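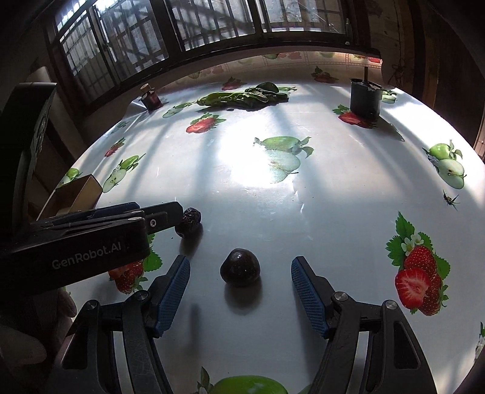 Dienstag, Vorführtag bei Plutudley. Thema war das Greifen von weichem, rundem Obst, also genau das, womit wir bei Probert seit April nicht weiterkommen. Hingefahren sind Nia Ruddock und ich, Osian Bellis kam mit dem Zug nach. Gezeigt wurde an einem Tisch am Fenster, mit handgeführten Greifern, die Finger schwarz, innen blaue, strukturierte Polster. Gegriffen wird einzeln vom Tischtuch weg. Die Decke ist weiß und mit Erdbeeren und grünen Äpfeln bedruckt, dazu liegen die Schatten vom Fenstergitter schräg über dem Tisch. Für unsere Bildauswertung wäre das ein ganz unangenehmer Untergrund. Wir haben bis jetzt nur auf grauer Matte getestet, das muss sich ändern.

Die dunkle glänzende Frucht (Pflaume oder Kirsche, habe nicht gefragt) ist ein guter Prüfkörper. Glatte Haut, rollt leicht weg, Druckstellen sieht man erst am nächsten Tag. Die runzlige daneben ist das Gegenstück, da gibt es keine saubere Kante für die Finger. Beide Sorten ins eigene Programm aufnehmen.

Kwadwo Mensah hat die Vorführung geleitet. Notizen aus dem Gespräch:

Finger vor dem Absenken weit öffnen und die Frucht mittig zwischen die Polster bringen. Erst dann schließen. Wer schräg anfährt, schiebt die Frucht vor sich her.

Die Polster werden bei ihnen nach 2000 Griffen getauscht, auch wenn sie noch gut aussehen. Wir tauschen nach Gefühl. Bleddyn soll dafür eine Strichliste an den Prüfstand hängen.

Geübt wird in Blöcken zu 50 Griffen, danach wechselt die Person. Er meint, die Hand wird sonst ungenau und man merkt es selbst nicht. Nia hat einen Block gemacht, ich einen halben. Die Bewegung aus dem Handgelenk ist ungewohnt, nach kurzer Zeit ging es besser. Öffnen fand ich schwieriger als Schließen, man lässt zu früh los.

Zur Kraft wollte er keine Zahl nennen, das hänge vom Polster ab. Nachgefragt habe ich zweimal.

Nachmittags noch kurz bei Osian Samuel am Rechner. Die Aufnahmen der letzten Runde umfassen 2825 Griffe, davon haben sie 237 aussortiert, meist wegen verdeckter Sicht auf die Fingerspitzen. Seine Sortierregeln schickt er uns. Mit der Ablage aus Projekt Tromon sollte das zusammengehen – Dateinamen vorher prüfen, wir haben dort noch Umlaute drin.

Offen:
Bedruckte Tischdecke besorgen, möglichst mit Obstmotiv (Nia).
Blaue Polster bei Potidetti anfragen, zwei Härten.
Prüfstand ans Südfenster stellen und eine Reihe mit direkter Sonne fahren.
Strichliste, siehe oben (Bleddyn Rees).
Fahrtkosten abrechnen, Osians Fahrkarte liegt bei mir in der Schublade.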